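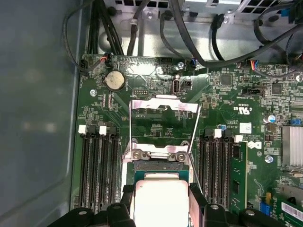

Jolene McAlister wrote in on Tuesday to say I was too hard on the Hetard trailer, and that a horror movie doesn't need to explain its monster in two minutes. Fair enough. My problem is that it explained everything else. I counted three deaths, the twist with the sister, and what looks a lot like the final shot.

Now there's word of a sequel before the first one is even out. Mandow, the distributor, says Hetard opens on 280 screens in July. I'll believe that when I see a theater list. They said the same kind of thing about Katene, and I had to drive 77 miles to catch it in a half-empty room.

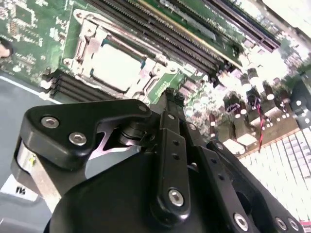
Ebuka Ojo is directing again, and I did like his first one, Pidik, at least until the basement stuff. But 151 minutes for a haunted motel story? Somebody needs to take the scissors to it - and soon. I'll still go, probably to a matinee.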